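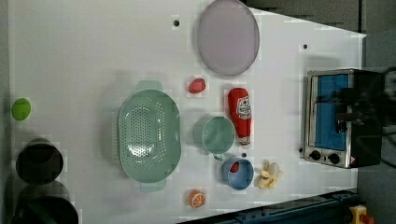
Toy kitchen – quick clean

Everything out on the table first. Plates, mugs, the bowl, play food, the ketchup bottle. Then sort.

Washing up bowl, warm water, 2 drops of liquid. Old toothbrush for colander holes, they clog with playdough. Dont soak anything with a paper label, just wipe.
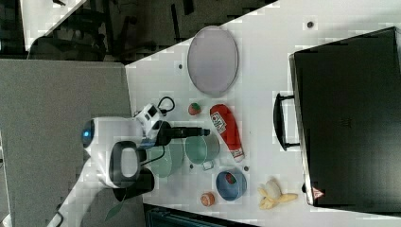

Rinse, shake, tea towel. Mugs upside down overnight. Small fruit goes in a net bag so it doesnt vanish under the sofa – Colette Pichon uses an old onion net, works fine. Big plate at the bottom of the box, bowl on top, mugs last.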